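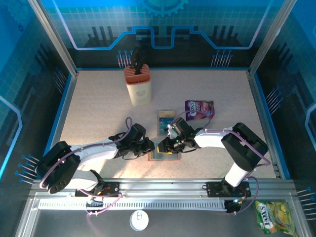 About us

Drevia is a small shared workshop where people build robots with their own hands. We are 13 members. Some of us work in industry, some are still studying, and one has been a joiner all his life and came to us only for the good drill press. He now writes better code than the rest of us.

How we started

The workshop was started by Rostislav Kubíček and Peter Dvořáček, who before that were building in the kitchen of Peter's flat. Their first arm was called Prinska. It had one motor too few and could not turn its wrist, but it could push a cup across the table, and for two evenings this was enough. Then the neighbours asked about the noise, and the search for a proper room began.

We have the room now for 7 years. It has two long benches, a corner for sawing and drilling, and a cupboard where every member has one shelf. Please keep to your shelf.

What we build

Our main project is Liao, a pair of arms which work together on one table. Both arms stand at the front edge and reach inwards, so a person can stand behind them and see the work from the same side. The table has walls on three sides, printed with a blue circuit-board pattern, and aluminium posts at the back corners. At the front there is an aluminium rail.

For the tasks we use things from an ordinary home: a knife block, snack bags, a small card, a flat tray. One of the usual exercises is to bring a small object over the tray with one gripper while the other gripper waits near by. It sounds easy. The first month we spent mostly on picking things up from the floor.

The cables were a long discussion. Rostislav wanted them inside the arms, Peter wanted them outside, where a fault can be found quickly. They are outside. On the left arm the cable makes a high loop above the gripper, and we ask everybody to look at this loop before starting a program.

Our second project, Sondix, is smaller. It is a program for writing down what each arm did and when, so that we can compare one try with another. At the end of March it had 1,254 tries saved, good and bad together. We do not delete the bad ones.

How we work

We meet in the evenings, from 6 o'clock, and the last person leaves before 10. Each new member builds something simple first, usually a gripper with one motor, with help from an older member. After that you may join Liao or Sondix, or bring your own idea – a few of the best things in the workshop began as somebody's own idea.

We do not build for sale and we do not take orders. If you have a broken machine at home, we are glad to look at it with you, but you must hold the screwdriver.

Joining us

You can join from the age of 16. You do not need to know programming or electronics before you come. Write to us through the contact form and say in a few words what you would like to make. Peter answers most of the letters, and he is sometimes slow, so please write again if you hear nothing.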